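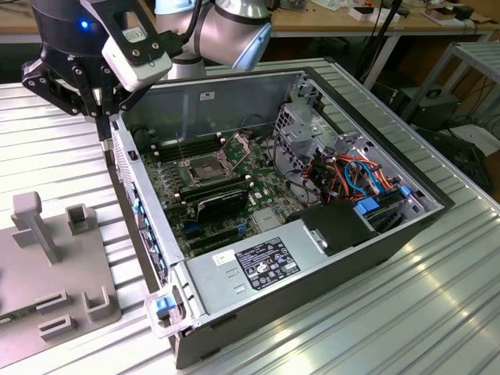
Ticket: Kelten sync keeps re-uploading the same files
Opened: 29 November 2020
Status: open, waiting on Stitel support

Hi again! So I've been using Kelten to keep my photo folder backed up to my Kvaran storage account, and since September it's been a dream. Then I updated the app on Friday and now it wants to upload 2,753 files every single time I start it. They're all up there already – I checked on the website. My internet plan is not going to survive this.

What I've tried so far:

1. Signed out and back in. It asked for my password twice, then started the same upload from the top.

2. Cleared the local index from the Advanced menu. It rebuilt in no time and I got my hopes up, but nope, same number in the queue. 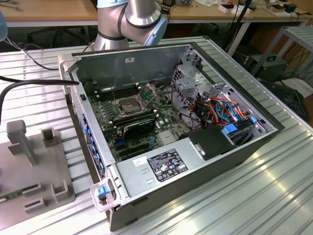 3. Made a new test folder with 183 pictures in it and synced only that. This one worked perfectly, even after a restart! So the app can remember things, it just won't remember my main folder.

I then went looking through the log (the long one, not the summary) and every file has the line "modified time mismatch" next to it. The times are off by exactly 2 hours.

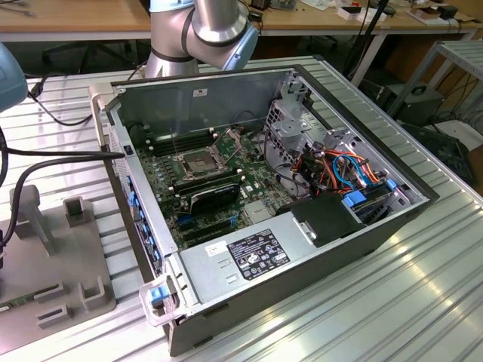 I did change the time zone on my account when I moved to Norkow, and the test folder was made after that, so I'm guessing the old files are still stamped the old way. Is there a setting to ignore the time and compare by size? I found one in the help pages but the menu it mentions isn't in my version.

I've paused syncing for now. Log is attached, and I can send the older one too if you want it.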